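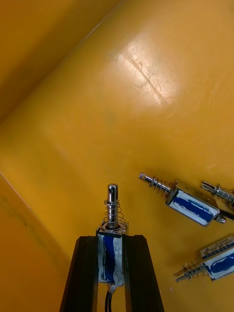 Eulalia Maldonado: «El timbre de la puerta es lo primero que se rompe y lo último que se arregla»

Eulalia Maldonado lleva 33 años reparando porteros automáticos y cerraduras eléctricas en edificios de viviendas. Empezó con su tío, en un taller de la calle Painemal, y hoy dirige Sotum, una empresa de tres personas que atiende sobre todo a comunidades de vecinos antiguas. Nos recibe a media mañana, entre dos avisos.

Dice que el oficio ha cambiado menos de lo que la gente cree. «El vecino ve una pantalla nueva en el portal y piensa que todo es distinto. Detrás hay una fuente, un cable y algo que se mueve para soltar el pestillo. Las averías son las de siempre.» La más frecuente, según cuenta, es la del cable que pasa por la bisagra. Se dobla cada vez que alguien entra y acaba partiéndose por dentro, con la funda intacta. «Hay quien cambia la placa entera por eso. Es mucho dinero por un palmo de cable.»

Le preguntamos por las piezas. En Sotum guardan recambios de instalaciones que ya no se fabrican, comprados en su mayoría a Skostunar, un almacén que cerró en marzo. Maldonado calcula que se quedó con unas 730 referencias entre bobinas, muelles, pulsadores y auriculares. Todavía las está clasificando. «Lo que más se busca son los muelles. Si pones uno demasiado duro, la bobina no puede con él y el vecino te llama al día siguiente porque la puerta zumba y no abre.»

Tampoco le gusta que le pidan abrir más fuerte a base de subir la tensión. «Lo he visto hacer y se quema la bobina. Si la puerta roza en el marco, hay que llamar al carpintero.»

Del trato con los vecinos habla con más cautela. En un edificio de 11 pisos tardaron dos inviernos en ponerse de acuerdo sobre el presupuesto, y mientras tanto dejaron el portal abierto con una cuña. «Al final arreglamos solo la cerradura. El videoportero se quedó para otro año.»

Sobre el futuro del taller no da muchas vueltas. Su sobrina ha hecho prácticas con ella y de momento prefiere instalar antenas. Maldonado piensa seguir mientras pueda subir escaleras con la caja de herramientas. Antes de despedirnos le preguntamos qué le diría a quien vive en un edificio viejo. «Que no den portazos. Y que apunten la marca de lo que tienen instalado antes de llamar.»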